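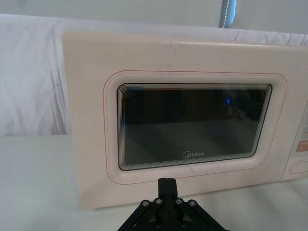
Cosy mysteries: do you read a series in order?
2 min read

tealeaf_mags
I've just finished book 5 of the Pretcombe Bakery mysteries and only then found out I'd skipped the second one. Didn't notice at all! The sister's divorce did seem to come out of nowhere, but the murder made perfect sense. So do you lot bother with the order, or grab whatever the library has in?

dunnyroller
Order, always. I waited from September for a hold on the first Betura Lane book and I'd do it again. Half the fun is watching the sergeant and the florist take forever to go on one date.
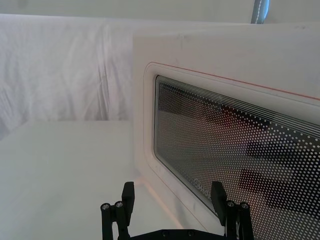
And if you start late you already know who survives, so every earlier book where he's a suspect falls flat.

G. Heydari
Can't agree, sorry. I started Betura Lane at the end and went backwards - loved every page. Who thinks the love interest did it anyway? (Golshifteh here, for those who remember me from the old board.)

dunnyroller
I did, in the quarry one. Right up to page 135!

tealeaf_mags
Haha, fair enough. The quarry one had me too, I was sure it was the organist.

paperback_kev
My favourite is Dirnitz Harbour and the order hardly matters until the lighthouse book, which gives away the killer from the first one in a throwaway line. I was ropeable. My copy's falling apart so here's where it is, skip it if you're new:
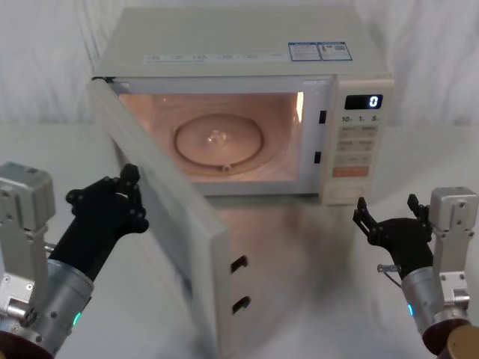 p. 152

It's the bit where Mrs Stanciu is pouring the tea and says she never trusted the harbourmaster "even before the trial". One line and the whole first book is gone.

G. Heydari
Okay, that's rude of the author. I still reckon a good cosy holds up when you know who did it. I reread mine every winter.

tealeaf_mags
Right, ordering the second Pretcombe tonight then. Don't anyone tell me about the sister.

Contact us | © Cosy Corner Readers' Forum | Back to top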